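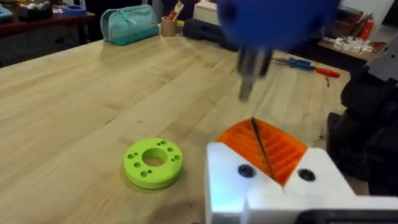

Timber benchtops: frequently asked questions

What finish do Ciltano benchtops arrive with?
Standard tops leave the Grultutstead workshop sanded to 180 grit with one coat of Gema hardwax oil. Unfinished tops are sanded to 100 grit and must be sealed on all six faces before installation.

How long does the oil take to cure?
Light use is fine after 8 hours. Full cure takes longer in a humid room. Keep mats, trays and appliances with rubber feet off the surface until the smell has gone.

Can I cut directly on the benchtop?
You can, but knife marks are not covered by the warranty. Use a board.

How do I remove a water ring?
Sand the affected area lightly along the grain with 180 grit, wipe off the dust and apply a thin coat of oil. Feather the edges. Dark stains around steel or iron need oxalic acid, sold at most hardware shops.
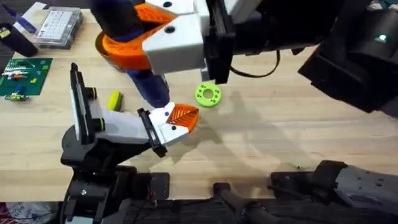 One reader in Swanson reports that a ring left by a flowerpot came out with the sanding alone, but the patch stayed paler than the rest of the top until the second coat of oil, and asks whether that is normal. It is. Freshly sanded timber is lighter in colour and evens out with exposure to daylight.

Will the top move?
Yes. Expect seasonal movement across the width. Fix the top through slotted brackets, never with glue or tight screws.

What is the maximum width?
935 mm for a single panel. Wider tops are joined on site with bolts, and the joint is then oiled with the rest of the surface.

Can I change from oil to polyurethane later?
Only after sanding back to bare timber. Residual oil will stop the polyurethane from bonding.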